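Aletti Spill Kit, 60-Liter: Review
2 min read

The Aletti kit is sold for small shops that store acids near a floor drain. Ours sat in the Bratville plating room through January, and was opened for two minor leaks and one planned drill with dilute acid.

The drum holds 33 pads, four socks, a drain cover and a bag of neutralizer. Pads took up liquid evenly and did not shed. The socks are too stiff to seal against a rough floor. 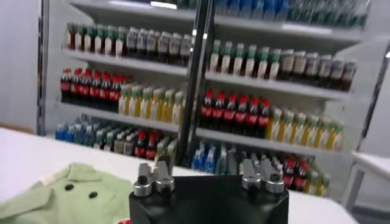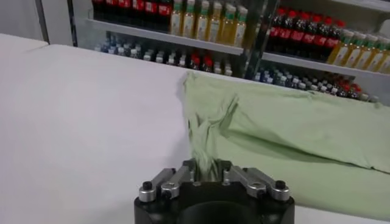
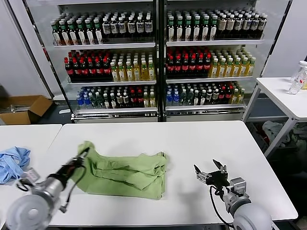

The drain cover is the best part. It lay flat over the grate and held back the drill liquid until we pumped it out. The neutralizer changes color when the acid is spent, but the shift is hard to read under yellow light.

At $116 the kit costs more than the Fustomari version, which has no drain cover. Refills ship separately. Acceptable for small leaks; a full drum failure needs larger stock.

4 comments | 11 shares
Back to top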